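Academic Writing Support, Handout 6
Hedging and boosting: how sure do you sound?
Notes to go with the session, Jan 16, 2018. Bring these back next time, we use Task 3 again.

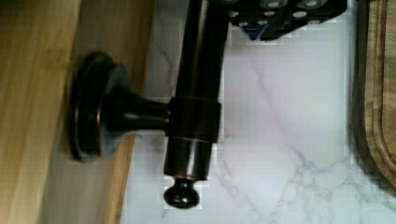
1. What we mean by hedging

Hedge = any word or phrase that makes a claim weaker or narrower. may, might, seems to, tends to, in most cases, it is possible that.
Booster = the opposite. clearly, certainly, shows, proves, always, there is no doubt.

Most first drafts we get have too many boosters in the discussion section and too many hedges in the conclusion. Odd but there it is. People get tired and start to apologize.

Compare:

(a) Long commutes cause low test scores.
(b) Long commutes may contribute to low test scores.
(c) It could perhaps be suggested that long commutes might possibly contribute in some way to low test scores.

(a) is too strong for one survey. (b) fine. (c) has five hedges, count how tired you are by the end of it. One hedge per claim is usually plenty, two if you really need to.

2. Where hedges go

Four main places. Learn the names if you like, they won't be tested.

Modal verbs: may, might, could, would, can.
"The delay may reflect a change in policy."
Careful with can. "Stress can lead to errors" = it sometimes does. "Stress may lead to errors" = either it sometimes does or we're not sure. Not quite the same thing.

Main verbs: suggest, indicate, appear, seem, tend.
"The results suggest a link between the two."
Watch the agreement. The results suggest / the table suggests. Still the most common slip in the September scripts.

Adverbs and adjectives: probably, likely, possible, largely, generally.
"The drop was largely due to missing replies."
Position: before the main verb, after be. "is largely due", "largely depends". At the front of the sentence only for the ones that comment on the whole claim (Possibly, Perhaps).

Limiting phrases: in this sample, under these conditions, for the most part, on the whole.
These are the ones students forget about. They don't say you are unsure, they say how far the claim reaches. Often the best choice of the four.

3. Reporting verbs

The verb you pick tells the reader what you think of the source.

Neutral: states, describes, reports, notes
Tentative (the writer was careful): suggests, proposes, speculates
Strong (the writer was sure): argues, maintains, insists
You agree: shows, demonstrates, points out, establishes
You have doubts: claims, assumes, alleges

Claims is the tricky one. In everyday speech it's fairly neutral, in an essay it often sounds like you don't beleive them. If you write "The Renport report claims that rents fell" your reader is waiting for "However". If there's no however coming, use reports or states.

Patterns:
suggest + that: The study suggests that the effect is small.
suggest + noun: The study suggests a small effect.
suggest + -ing: only for recommending. The authors suggest repeating the test.
NOT: The study suggests the effect to be small.
discuss + noun, no "about". No that either. "The paper discusses three causes."
mention is weak. Use it when the source really did only mention the thing in passing.

4. Numbers and hedging

If you have the exact figure give the exact figure. Don't hedge what you counted.

Weak: Quite a lot of people replied to the Vudbridge survey, and it seems many were students.
Better: Of the 293 people who replied to the Vudbridge survey, 115 were students.

Then hedge the interpretation, not the count:
"This may mean that students were easier to reach."

Words like nearly, just over, and well under are good when the reader needs the size and not the detail. "Nearly 70 percent agreed" is OK in an introduction. In the results section write what it was.

Also: a majority = more than half. Not "a lot". If 59 people out of 293 said yes that is not a majority of anything.

5. When not to hedge

Facts everyone in your field accepts. "Water may boil when heated" just looks silly.
Your own method. You know what you did. "The interviews were recorded", not "The interviews appear to have been recorded".
Your aim. "This essay examines...", not "This essay will hopefully try to examine..."
Definitions, once you have chosen one.

Boosters are allowed by the way. One well placed clearly, where the evidence really is clear, is fine. But check: if you take it out does the sentence lose anything? Usually no. Obviously = nearly always cut it. Same for of course, which can read as if you're talking down to people.

6. Longer example

Draft, from a practice essay on the bus service in Sustden:

"It is obvious that the new timetable failed. Everyone stopped using the bus and this proves that people in small towns always prefer to drive. The council should certainly have known."

After revision:

"The new timetable does not appear to have met its aims. Passenger numbers fell in the first year, which suggests that at least part of the town's residents found driving more convenient. Earlier consultation might have brought this to light."

Look at what changed. everyone has gone, always has gone, proves became suggests. "failed" became a longer phrase, and you could argue about that one. Some markers would be happy with failed if the aims had been set out earlier in the essay. Length went up a bit, that's normal. Note that "Passenger numbers fell" has no hedge, there were figures for it.

7. Tasks

Task 1. Rewrite with one hedge each. Use a different type from section 2 every time.
Social media harms sleep.
Small classes produce better readers.
The price rise was caused by the strike.
Teenagers do not read newspapers.

Task 2. Too many hedges. Cut down to one.
It might seem possible that the sample was perhaps rather small.
There may be some indication that this could probably be a trend.

Task 3. Take one paragraph from your own draft. Underline every hedge, circle every booster. Swap with a partner. Partner marks any claim they would not accept without more evidence. Don't defend it, just write down what they say and go back to it at home.

Task 4 (if time). Read the Iyengar extract in your pack, first two pages only. List the reporting verbs in order. Does the writer's attitude to the sources change as it goes on? Where?

Answers to 1 and 2 at the back of the pack. More than one answer is possible for all of 1, so if yours is different bring it along and we'll look at it.

Next handout: linking words, and why however needs a period or semicolon in front of it and not a comma.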